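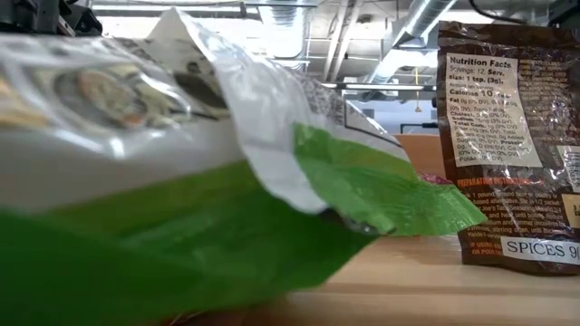 Pacote de aperitivo, verde em baixo e branco em cima.

Outubro, onze e vinte da noite

Hoje voltei a pensar no lobisomem. Já passaram muitas semanas sem eu escrever sobre ele neste diário e pensei que a fase tinha acabado, como acaba uma gripe. Mas à tarde, no autocarro, vi a lua já no céu antes de ser noite, muito pálida, e senti a mesma coisa no estômago que sentia aos sete anos.

Quero escrever isto em português, mesmo que demore mais. Na minha língua a palavra para lobisomem é curta e um pouco cómica, parece o nome de um doce. Em português é comprida, e tem aquele "homem" escondido no fim que só se percebe quando a boca já disse o resto. Gosto de a dizer em voz alta na cozinha.

Quando era criança em Zetunport, tínhamos o cinema Restenier, que era pequeno e cheirava a casacos molhados. Nas tardes de inverno passavam filmes antigos, quase sempre de monstros, e o bilhete custava menos do que um pão. Foi lá que vi o meu primeiro lobisomem. Não me assustou a cara com pelo. Assustou-me a manhã seguinte, quando ele acordava debaixo de uma árvore com a camisa rasgada e não sabia o que tinha feito. Eu tinha nessa altura o hábito de andar a dormir – uma vez encontraram-me na escada do prédio, de pijama – e concluí que eu era da mesma família.

Durante muito tempo verifiquei as minhas mãos todas as manhãs. Procurava terra debaixo das unhas. Se encontrava alguma, não me lembrava se vinha do jardim da escola ou de outro lugar. Nunca contei isto em casa. A minha avó acreditava em tudo e teria chamado o padre, e os meus pais não acreditavam em nada e teriam chamado o médico. Não sei qual das duas coisas me parecia pior. 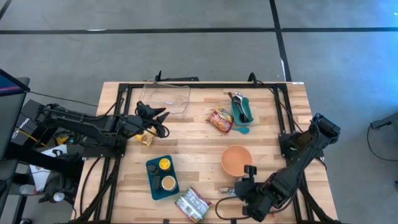

O caderno dos lobisomens continua a crescer. Comecei-o aos 24 anos, na pensão Jansen, quando fiquei sem trabalho e passava os dias na biblioteca por causa do aquecimento. Copiei nele tudo o que encontrei: o sétimo filho, a encruzilhada, a roupa que se deve esconder, a gota de sangue que quebra o fado. Hoje cheguei à página 42 e fiquei preso nos olhos. Os livros não concordam. Uns dizem vermelhos, outros dizem que ficam iguais aos da pessoa, e para mim isso é muito mais triste. Nos meus sonhos foram sempre amarelos, de um amarelo simples, como o do pacotinho de aperitivo em cima da mesa, e não de fogo nem de ouro. Escrevi "amarelos" no caderno e depois pus um ponto de interrogação.

Nas histórias portuguesas que li há uma coisa de que gosto muito. O lobisomem é muitas vezes um homem magro, de cor má, de quem toda a gente da aldeia tem um pouco de pena. Sai de noite, corre por não sei quantas terras e volta cansado para casa. Não parece ter nenhum prazer no assunto. Quem o fere com coragem pode libertá-lo, mas tem de ter cuidado com o sangue. Tentei explicar isto no curso de conversação, quando nos pediram para falar de um tema cultural. Preparei quatro minutos. Usei "fado" no sentido de destino e metade da sala pensou que eu ia falar de música. Ao fim fizeram-me uma pergunta sobre guitarras e eu respondi o melhor que pude.

Tenho também as cassetes. São quatro, marca Ultex, e gravei nelas um folhetim de rádio que dava tarde, depois das notícias do porto. O lobisomem do folhetim não tinha nome e quase não falava. Ouvia-se a respiração dele e uma porta. O gravador estava sempre ao lado do aquecedor e por isso há um zumbido em todas as partes silenciosas, de maneira que agora, quando oiço um zumbido parecido num elevador ou num frigorífico, espero logo pela porta. Falta-me o último episódio. Naquela noite adormeci, e de manhã a fita tinha só música de dança. Perguntei na escola como acabava, mas os outros não ouviam o programa ou diziam que não ouviam.

Inventei vários finais ao longo dos anos. No primeiro ele morria, claro. Depois, quando fui adolescente, ficava com a rapariga do farol. Ultimamente imagino que ele apanha um barco e se instala numa cidade onde ninguém conhece a história, e que tem de aprender a dizer tudo outra vez, o pão, a chave, a lua. Escrevi esta frase e vejo agora de quem estou a falar. Vou deixá-la ficar.

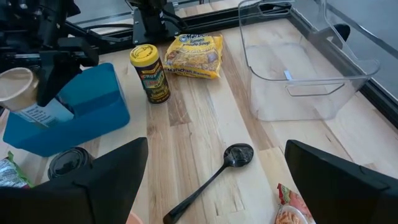

Colher preta na mesa de madeira clara.

São quase uma da manhã. – Corrijo: é quase uma da manhã. Este erro faço sempre quando estou cansado.

Fui à janela ver a lua antes de me deitar. Está ainda longe de cheia e tem uma nuvem por baixo. O cão do prédio em frente ladrou duas vezes e calou-se. Há anos que não ando a dormir, pelo menos que eu saiba, mas continuo a pôr a chave na gaveta das meias e a fechar a gaveta com força, para fazer barulho se alguém a abrir. Esse alguém sou eu. Quando era criança prendia um fio do dedo do pé à cama, portanto posso dizer que houve progresso.

Para amanhã: devolver o livro das lendas, que já tem multa. Perguntar se têm o outro volume, o que traz as bruxas e as mouras encantadas e onde, segundo o índice, há mais um capítulo sobre o sétimo filho. Comprar pilhas para o gravador. E procurar no dicionário se "uivo" e "uivar" se usam também para o vento, que hoje está a fazer isso mesmo na chaminé.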